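Pruvia Hanging Rail, Starter Set

Ships from Brulla
Set of rails, cables and hooks for one wall
Finish: white or raw aluminum
Load: 40 pounds per cable
Shipping: $13 flat, anywhere in the lower 48

I started making the Pruvia rail after my third group show in a borrowed storefront, when I spent the whole Monday after closing filling nail holes with spackle and trying to match a white that the landlord swore was just "white" (there were two whites on that wall, maybe three). I make installation work myself, mostly drawings and text pieces that go up in long rows, and long rows are murder on a wall. So I wanted a rail that goes up once, stays up, and lets me slide things left and right until the row looks right. That's all this is, and I'm so happy with how it came out!

The starter set gives you 16 feet of rail in four sections, with joiners, end caps, wall clips, screws, eight cables and eight hooks. You can run it as one long line or split it over two walls. The sections butt up close enough that a cable slides across the joint without catching, and I fussed over that for longer than I'd like to admit. My first version caught every time. The second version caught only when there was a heavy frame on it, so you'd be gliding along feeling great and then clunk, and the whole drawing would swing.

I should say what it's like next to the Lutberg, because people ask me every week. The Lutberg is a lovely rail and I hung shows on one for years. It's deeper than mine, it takes more weight, and if you're hanging big stretched canvases or anything behind real glass you should go buy that one with my blessing. Mine is for lighter things: works on paper, small panels, photographs, unframed sheets on clips, cloth pieces. It sits flatter, and once it's painted in with the wall you mostly forget it.
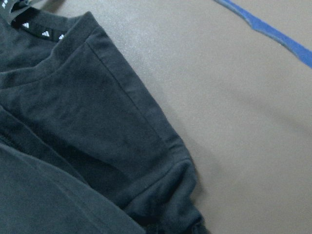 One reader of my newsletter wrote in to disagree about the forgetting part. Her view is that a rail is always visible, that cables turn any wall into a frame shop, and that a conceptual piece in particular ought to sit on the wall with nothing above it. She'd take the nail holes. She also said the clear cord I used to sell looked worse than the steel cable, because it shines under track lights, and on that one I gave in completely and dropped it from the set.

On the rest of it I think she's half right. If you have one single sheet of paper on a big wall and the emptiness is part of the piece, please, use two pins and skip the rail. But a lot of us are hanging in spaces that get turned over every few weeks, with a new show going up the same night the old one comes down, and there the rail pays you back fast. I used the prototype at the Alcaraz for a whole season of small shows and the wall never got patched once.

Now, the cables. They're thin braided steel with a little weighted foot, and the hook slides up and squeezes to lock. You can move it with one hand while you hold the picture with the other, which matters a lot when you're alone on a ladder at eleven at night. Two cables per piece will keep it level. One cable works for small things, though it'll drift a bit every time somebody slams the door. 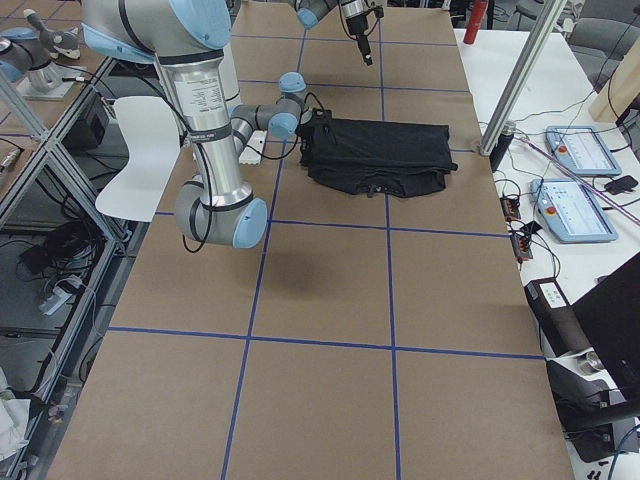

Before you put a single screw in, work out your spacing flat. I used to do this on the floor and my knees have opinions about that now, so I've moved to a table. Cover it with brown kraft paper and run blue painter's tape down it, a couple of long lines lengthwise and several across, same as on that long table there, and you get a grid of big rectangles you can treat as your wall. Then lay the work out cell by cell and shuffle it. Textile people, you can do this too: a folded dark t-shirt takes up a cell about as wide as it is, so you can rough out where the cloth pieces go before anything gets unfolded. When you like it, write on the paper, measure straight off the tape, and carry those numbers over to the wall. Scale it however you want, just keep the same scale for the height as for the width (ask me how I know).

Putting it up

Find your line first. I like the rail right up at the ceiling if the ceiling is level, and a hand's width down if it isn't, so the crooked gap doesn't show as much. Draw the line in pencil with a long level. Screw the wall clips along it, starting at one end, and put an extra clip on each side of every joint. Hold a section up to the clips, tilt the top edge in, and push the bottom until it snaps. It's a loud snap. The first time you'll think you broke it.

Slide your joiners in before you snap the next section on. I've left this out of the printed sheet by mistake in the older sets, sorry, so if yours came with the yellow sheet please read this paragraph instead. End caps go on last. Cables drop in anywhere along the rail with a quarter turn, so you don't have to load them from the end.

Plaster walls are fine with the screws in the bag as long as you drill first. For brick you'll want your own anchors. For those carpet-covered office panels that end up in so many pop-up shows, I have no good answer and I've tried several bad ones.

Painting it

The raw aluminum takes paint better than the white does. Wipe it down, scuff it lightly, prime, then use whatever the wall has on it. Keep paint out of the channel! Put a strip of tape along the slot before you start and pull it while the paint's still a little soft.

Extra bits

More cables and hooks are sold in pairs. Paper clips with the felt pads are sold separately, and so is the little bar clamp for hanging cloth along its whole top edge. If you need a full room, I sell a big set for $1,067 with long rails cut to your measurements and a box of spare hooks, because you will lose hooks. That one takes me a while to cut, so order it well ahead of your opening. If you're doing a September show, please don't write me in the last week of August. I'll try, I always try, but I'd like to sleep.

Returns

Send it back if it's unpainted and uncut. Pay the postage on the way back and I'll refund the rest. If something arrives bent, send me a photo and I'll mail a new section without making you return the old one, which you can saw down and use for a short wall or a closet.

Curved rail isn't available yet. I have one bent section leaning in the corner of the shop and it's beautiful, but the cables all slide to the middle.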